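# Section 8: Running the kitchen demo on an open day

I wrote this one after our open day on 5 September 2022, when Gülizar Gökçe and I had the two-arm kitchen simulation running on the big monitor from the minute the doors opened. It's the section I wish I'd had in my hand that morning! If you only have time for one part of the guide before your visitors show up, make it this one (and then go back and do the calibration in Section 7, please).

## Before the doors open

1. Start the demo computer and log in as **visitor**, never as admin. People will press keys.
2. Open Nenulon and load the kitchen counter scene. Let it finish loading before you touch the controls.
3. Set the playback speed to 85. At 100 the arms look great to us, but kids in the front row can't follow which hand is doing what.
4. Plug in both Honis hand controllers, left one first.
5. Press **Home** and wait for the arms to settle.
6. Do one pick with each arm, just to warm yourself up.

> **Note:** If the left and right controllers come up swapped, unplug both and start again from step 4. Swapping them in the menu works until the next reset, and then you're back where you started with people watching.

## Giving the two-arm demo

I like to keep both arms busy, one on each side of the counter. Nam-gil Moon does it one arm at a time and gets a calmer crowd, so try both and see what suits you. On my settings a typical moment has the right gripper holding the vegetable just over the cutting board while the left one works by the purple can.
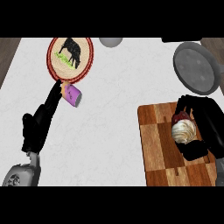
**Can visitors drive the arms themselves?**

Let them take the left controller while you keep the right one, and give each person a couple of minutes before you press Home for the next in line.

7. Hand over the controller with the trigger released. Say "squeeze slowly" before you let go of it.
8. Stand where you can reach the **Pause** key. I ended up on the wrong side of the table all morning and had to lean over a very patient man in a raincoat.
9. When the visitor is done, press **Pause**, then **Home**, then **Reset objects**, in that order.
10. Write down anything odd on the sheet. Scene 39 was the one that kept freezing for us, and I only know that from Gülizar's notes.

> **Caution:** Don't press Reset objects while a gripper is closed on something. The object jumps back to its start position, the fingers snap shut, and the log fills up with contact errors that you'll be scrolling past for the rest of the day.

> **Caution:** Tape down the controller cables. Even with a simulated robot, the cables and the people tripping on them are real.

## Questions you'll get a lot

Visitors ask whether it's a video. I just wiggle a controller and let them watch the arm follow, and that settles it faster than anything I can say. They also ask when it'll cook them dinner (have an answer ready, you'll need it before lunch).

For anything about how the scenes are built, send them over to Nermin Akyol's table. She made most of them back in August and loves talking about it.

## Packing up

11. Save the log to the shared folder under the day's date.
12. Close Nenulon before you unplug the controllers.
13. Put the controllers back in the gray case with their cables coiled, and leave the sheet with Nermin.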